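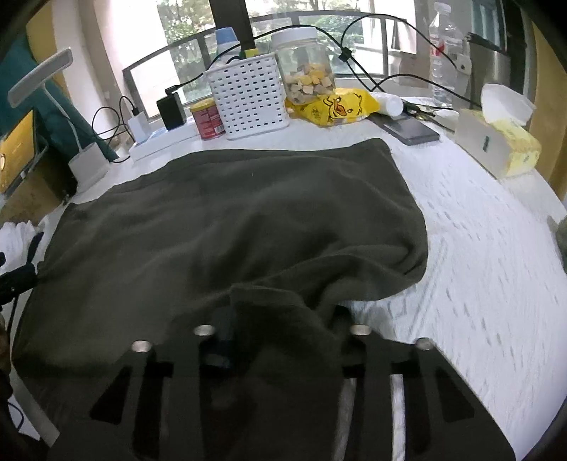 Jobs and Opportunities > Part-Time and Seasonal

Linen Room Attendant, Bernwood Conference Center

Bernwood is hiring a part-time linen room attendant for its banquet and guest services department. The job is 25 hours a week, year round, with extra hours offered in December. It reports to the linen room supervisor, Vicente Sepúlveda.

About the workplace

Bernwood is a conference and event center on the Ikereck road, three miles outside Ferovdale. We have a main hall, 13 meeting rooms, a dining room and a small guest wing. Most of our business is weddings, trade association meetings and training weeks. The main hall seats 530 for a plated dinner, and on a full weekend we can have the hall, the dining room and several of the meeting rooms set with cloths at the same time.

We own our linen and wash most of it on site. Tablecloths over 120 inches and all chair covers go out to Gautam Laundry Services and come back on Tuesdays and Fridays. Everything else goes through our own washers and dryers in the basement of the main building. On a normal weekend the linen room handles more than 1,000 napkins, plus tablecloths, table runners, kitchen towels, aprons, and sheets and towels from the guest wing.

What the job involves

You will sort soiled linen as it comes down from the hall and kitchen, check it for stains and burns, and treat stains before washing. Candle wax and red wine are the ones you will see most. We will show you what we use on each and which fabrics can't take it.

You will load and unload the washers and dryers, and fold by hand. Napkins are folded in quarters and stacked in tens. Tablecloths are folded to a standard size so the setup crew can open them on the table without dragging them across the floor. Colors are kept on separate shelves. We have had trouble with two shades of green being mixed, and part of this job is catching that before the linen goes upstairs.

You will pull linen for each event from the order sheet, put it on carts, label the carts by room, and have them at the service elevator two hours before setup begins. You will also receive the Gautam deliveries, check the count against the slip, and write down anything short or damaged.

Small repairs are done in the linen room. There is a sewing machine for hems and loose seams. You do not have to know how to use it when you start, but we would like you to learn. Linen past repair is logged and cut down for kitchen rags.

When the linen work is caught up you may be asked to help guest services with towels and robes, or to wipe down and count chair sashes in the storage area next door.

Hours

Regular shifts are:

Sunday, 7 a.m. to 3 p.m.
Monday, 7 a.m. to 3 p.m.
Friday, 9 a.m. to 2 p.m.
One floating shift of five hours, set two weeks ahead

The eight-hour shifts include a paid half-hour meal break. Sunday is our heaviest day and it is required. If you cannot work Sundays, please look at our other openings instead. We close for one week in January and the linen room does a full inventory the week before we reopen.

Pay and benefits

Starting pay is $18.50 an hour, reviewed after 90 days and then once a year. Sunday hours pay an additional $1.50. Part-time staff earn paid sick time from the first day and paid vacation after six months. A staff meal is provided on any shift of five hours or more. Parking is free in the lower lot. Work shirts are supplied. You will need your own closed-toe, non-slip shoes, and we pay up to $60 toward one pair per year.

The Route 223 bus from Ferovdale stops at the bottom of our drive. The first Sunday bus gets in at 7:20, so anyone who depends on it starts at 7:30 on Sundays and finishes at 3:30. Let us know at the interview if this applies to you.

What we are looking for

You should be able to stand for most of a shift, lift 40 pounds, and push a loaded linen cart up a short ramp. The basement is warm in summer. There are fans but no air conditioning in the wash area. The folding room is cooled.

You should be able to read an order sheet and keep a written count. Good color vision is useful for sorting, but tell us if this is a problem for you. The shelves are labeled and we can arrange the work differently.

Some of our detergents and linen finishes are scented. If you have a skin or breathing condition that might be affected, ask to see the product list before you accept the job.

Laundry, hotel or restaurant experience is helpful and not required. Two of our current attendants came from school kitchens and one from a garden nursery. We will train anyone who is careful and shows up on time. Training takes three weeks, alongside another attendant, at full pay.

Applicants must be at least 18 and legally able to work in the United States. We run a basic background check after an offer is made.

How to apply

Pick up an application at the front office, Monday through Saturday between 8 a.m. and 5 p.m., or ask the office to mail you one. You may attach a resume, but the application form is enough by itself. Please list two people we can call who have worked with you. They can be from a volunteer position or a school job.

Applications are due by 5 p.m. on 17th May. Interviews will be held the following week in the main building and take half an hour, including a walk through the linen room. You will be asked to fold a few items during the visit so that you can see what the work is like. Wear comfortable clothes.

Everyone who interviews will get a phone call or a letter with our decision within ten days. We would like the new attendant to start in the first week of June, but can wait two weeks for someone who has to give notice.

Questions about the duties can go to Vicente Sepúlveda in the linen room, mornings only. Questions about pay, hours or the application should go to the front office.

Bernwood is an equal opportunity employer. If you need help filling out the form or an adjustment for the interview, tell the front office and we will arrange it.

Last updated: two weeks before closing date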